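Quick steps for re-running the cover-glare test (Surnel branch). Written fast, ask Jhosep if somethings off.

1. Pull the February weights. Restart the wrist node.
2. Glossy book, face up, plain table. Turn it so the title runs diagonal. Square covers are too easy, skip those.
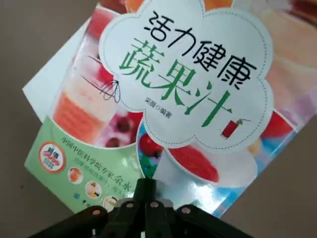 3. Run the edge finder 5 times per pose. Keep the raw frames, even the bad ones.
4. Glare mask on, threshold 30. Without it the method takes the bright patch for an edge, and then your grasp angle is junk.

Then the place half. Flat light stuff over a low stack, slow approach, stop just above and log wrist pose before release.
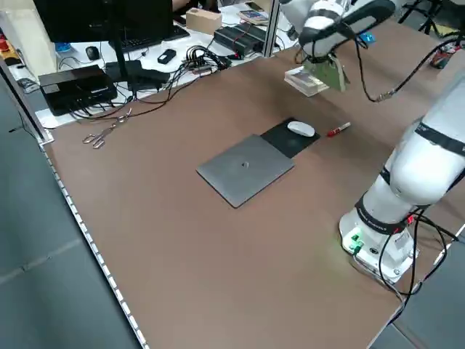
5. Release, back off, log again. Diff of the two poses goes in column 3.

We have some 1469 trials so far. Mask helps most on tilted covers, hardly any change on matte ones. Yolanda is re-doing teh plots, dont cite the old ones.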